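**To:** Cundel Residence Association, members' list
**From:** Tegan Rutherford, Office of Residence Services
**Date:** Jan 27, 2021
**Subject:** Re: Laundry room hours and the new booking rules

Dear members,

Thank you to those who wrote in after the notice on laundry room access. One message raised most of the points made by others, and I am replying to it on the list with the writer's permission.

> We were told that the laundry room in the Urnis building would move to booked slots, but the notice did not say what happens if a wash runs past the end of a slot. It also did not say whether residents of the Kütt building may still use the Urnis machines. Several of us on the upper floors work evening shifts and cannot use a room that closes at nine. Finally, is the deposit for the key card refundable? The old one was, and the new form is silent on it.

I will take these in order.

**Slots that run over.** Each booking includes a grace period of 17 minutes. A resident whose wash is still running at the end of that period should leave the machine to finish, and the next person may use either of the other machines or wait. No one may stop another resident's wash. Finished laundry may be moved to the folding table once the grace period has passed, and it should be kept together in one pile. Items left overnight will be taken to the front office and held for seven days.

**Residents of Kütt.** Access continues as before. The Kütt laundry room remains closed while its drains are replaced, and the contractor, Dralleo, expects to complete that work in August. Until then all 37 apartments in Kütt have the same booking rights as those in Urnis. Should the date change, the office will write to this list.

**Evening hours.** The closing time was set in response to noise complaints from the ground floor. We have reviewed it and accept that it is too early for residents on late shifts. Beginning next Monday, the washers may be booked until 11 p.m. The dryers will still switch off at ten, as they are the louder of the two and share a wall with a bedroom. Residents who wash late are asked to use the drying racks in the corridor or to dry their laundry at home.
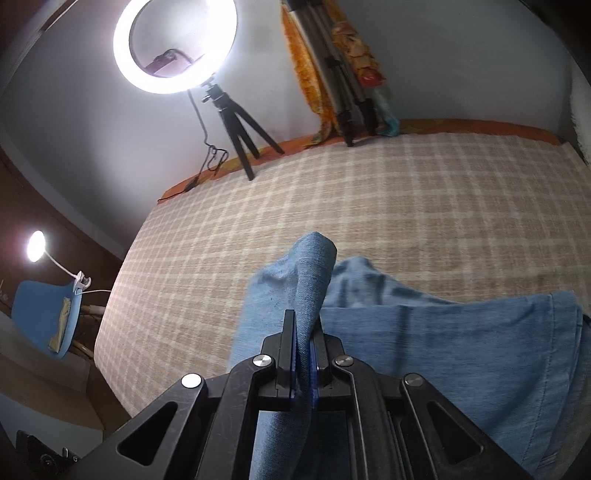 **Key card deposit.** The deposit is refundable in full when the card is returned in working order. The omission from the form was an error on our part, and a corrected version is available at the front office. Residents who signed the earlier form do not need to sign again.

Two further matters were raised by telephone. The first concerned heavy items. Comforters and rugs should not be washed in the small machines – the bearings are not made for that weight, and the last repair took three weeks. The second concerned detergent left on the shelf. Containers may be stored there if they are marked with an apartment number. Unmarked containers will be removed at the end of each month.

Comments on the revised rules may be sent to this list or left in writing at the front office. The booking sheet for next week will be posted on Friday morning.

Sincerely,

Tegan Rutherford
Office of Residence Services, Cundel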